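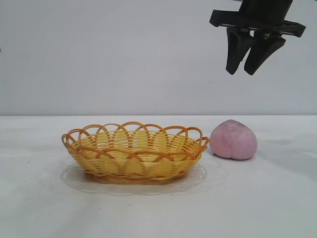
Mihret Habte asks whether the open loops count as part of the border or part of the wall, as the reading from Lirkard uses both terms. For the purposes of this course, loops that stand above the last row of weaving are the border. Where their legs continue down into the weave, the legs are recorded with the wall.

Unit 4: Reading a Woven Basket

Students are expected to use the following terms in all written work.

Ribs: the wider upright members. On an oval form they may spread and narrow again, giving leaf-shaped panels between base and border.

Strands: the thin material woven horizontally, in front of one rib and behind the next.

Scalloped border: a row of arched loops, each overlapping its neighbor. Darker strands are sometimes chosen for the border – the contrast makes the path of each loop easier to follow.

Flare: the outward slope of the sides from a narrower bottom. A shallow basket with a marked flare is usually drawn twice, once level and once tilted, so that the inside of the wall can be studied.
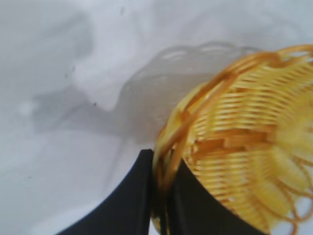
Written Exercise

Select one basket from the Clelten study collection (catalog nos. 388 and 616 are reserved for Ye-ji Ahn's section). Submit a description of the weave, border and base, together with one drawing of the rim at full size. The exercise carries 50 points. Baskets are to be returned to the shelf before 4 p.m.

Drawings in pencil only. Late work is accepted through the end of June with written permission.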